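From: Viorica Bogdan
To: gretevari-cell
Subject: Re: wrist camera offset after finger change

Valentin Stoica wrote:
> Swapped both fingers on the Voreck on Tuesday. Old pads had 3,000
> cycles on them. Since then the grip center sits to one side and the
> Junby controller throws 183 on close, maybe one pick in 6. Do I have
> to redo the whole hand-eye calibration, or only the tool offset?

Tool offset only. The camera bracket is separate from the finger mounts, so the hand-eye result is still good unless you loosened the bracket screws.

183 on our unit is "position not reached before force limit." After a finger change it usually means one finger is seated proud of the other. Before touching any numbers:

1. Open fully, power off the gripper, back out the finger screws.
2. Wipe the mounting faces. Old threadlocker collects in the corners.
3. Refit, push each finger up against its stop, tighten alternately.
4. Power on, run the homing routine, close on nothing and check that the tips meet evenly.

Then run the pick program at 200 mm/s with the large blue cube and correct the tool offset in Y until it stops shifting on contact. Vlad keeps his last good values in the cell notebook, start from those.

Check clearance with other parts nearby too. Mine today has the green slab on top of the red one, both just behind the cube, and the gripper fingers on either side of it.

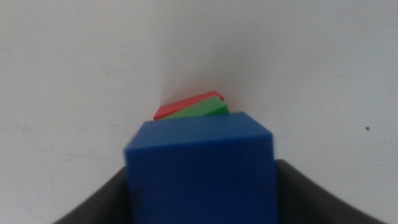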